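Prollatby Stoneware Tumbler (Set of Four)

Home / Kitchen / Cups and Mugs / Prollatby

225 mL. No handle. Made by Ernum Pottery. Usually leaves our warehouse the next morning.

Colours: Teal, Oatmeal, Brick, Fog (Fog is grey. We asked if we could call it grey and were told no.)

Quantity: Add to cart / Save for later

About this cup

Some cups arrive with a philosophy. The Prollatby holds tea. It also holds coffee, water, milk, the last of a tin of soup, and whatever it is your teenager drinks, and it holds all of them with the same mild lack of interest. We've stocked it for nine winters and the most dramatic thing that has happened to it in that time is the addition of Brick.

The capacity is 225 mL if you fill it to the brim, which you won't, because you have carried a hot drink before. To a sensible level it takes a flat white with room to spare, or a cup of tea as poured by someone who isn't mean with the tea. People who want half a litre of coffee at a sitting should look at the Cladar Big Mug on the next page, and possibly at their sleeping habits.

There's no handle. We mention this in the heading, in the specifications and again here, and still get a letter each month from a customer who has opened the box and found no handle. The wall is thick enough that you can pick up a hot drink after a short wait. If you take your tea the moment it leaves the kettle, buy the handled version or grow some calluses.

Glaze and clay

The body is a plain grey stoneware, fired in an electric kiln. The glaze goes on inside and out and stops short of the foot, leaving a ring of bare clay underneath. This ring is sanded before packing. It won't scratch a laminate bench, though we'd still use a coaster on anything your grandmother left you.

Glaze varies from batch to batch. The Teal varies the most. One kiln load will come out like a swimming pool and the next like the sea on a day you'd stay home, and we can't pick for you, so please don't write "the nice one" in the order notes. If you're topping up an old set, buy a whole new four and mix them in. It looks deliberate.

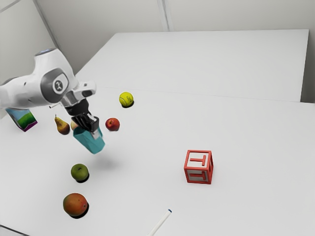

Leilani Greenberg wrote in to say her Teal set had been through the dishwasher every night for five years and the only one she'd lost went off the back deck during an argument about sausages. Her complaint is that they don't stack more than three high without a lean. She's right, and we've passed it on to Ernum, who replied that three is plenty.

The stacking question

Three high is fine. Four high is fine if your shelf is level and you close the cupboard door like an adult. The foot of each cup sits just inside the rim of the one below, so the stack is taller than you'd expect from looking at one. Measure your shelf first. Four stacked cups need 30 cm with enough room left for your fingers, and the usual flat-pack cupboard offers a bit less than that, having been designed by someone who drinks from the tap.

Washing and heating

Dishwasher: yes, either rack. The top rack is kinder to the rims.

Microwave: yes. The cup gets hot along with the contents. See above under handle, lack of.

Oven: no. Ernum says it would probably survive. We've read "probably" several times and decided on no.

Freezer: we don't know why you'd want to, but several of you have asked. Empty, yes. Full of liquid, no.

Tea stains come off with bicarb and a damp cloth. Metal marks from spoons look like cracks and aren't. A dab of cream cleanser gets rid of them, and also gets rid of the need to email us a photograph.

Specifications

Product code: 1108
Maker: Ernum Pottery
Capacity: 225 mL to the brim
Set: four cups, one colour
Handle: none
Material: stoneware, food-safe glaze
Base: unglazed ring, sanded
Box: cardboard, with a cardboard divider, no foam

Also in the range

Prollatby with Handle. The same cup for people who read the third paragraph and got cross. Costs a little more, stacks worse.

Cladar Big Mug. Enormous. Comes in white and a green we can't defend.

Marchetti Saucer. Made by different people in a different place, and fits the Prollatby better than the saucer Ernum makes for it. Ernum knows.

Delivery and breakages

Each set is packed in its divider and then in a second box. If a cup arrives broken, send us the product code and a line saying so within 30 days and we'll post a replacement single in the same colour, give or take the batch. You don't need to return the pieces. One customer did, in a padded envelope, and Birdie still has them on her desk.

Cups broken after delivery are your own affair. Singles can be bought from the Odds and Ends page when we have them, and that page is updated when Cletus gets around to it.

Buying for a café or an office

Orders over a dozen sets get trade pricing. The largest order we've filled was for 1000 cups, all Oatmeal, and the packing room still talks about it in a low voice. Allow extra time for Teal, as Ernum fires it in smaller loads. Write to Xiomara on the trade desk with your numbers, your colour and a delivery address that has someone at it during the day. She'll ask whether you've noticed there's no handle. Please say yes.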